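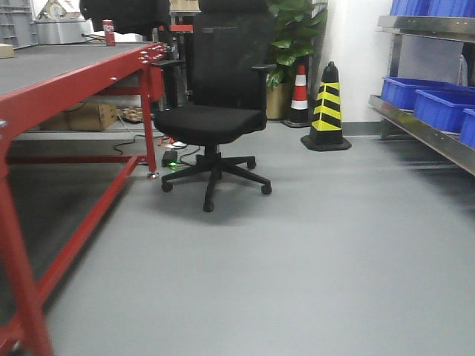
Page 11

Workshop Tips: Chairs and Shelves

Casters that drag
Turn the chair over and pull each caster straight out. Snip wound-up hair and thread with small scissors, then wipe the stem and push it back until it clicks. Do this every December - more often if you have a dog.

Smudges on stainless steel
Wipe along the grain with warm water and a drop of dish soap. Rinse, then dry with a clean cloth so no water marks are left.
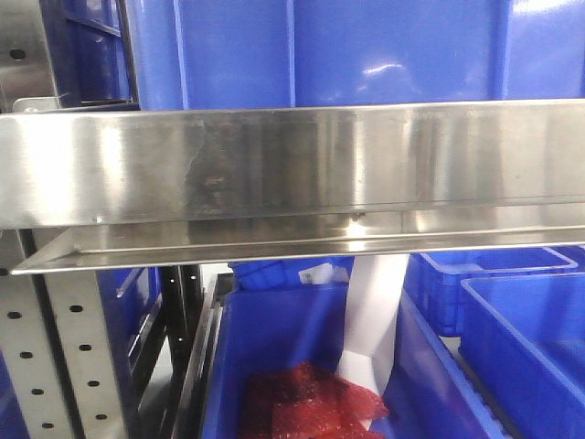
Plastic bins
Baking soda left in overnight takes out most smells. Leave the lid off for 20 minutes before refilling.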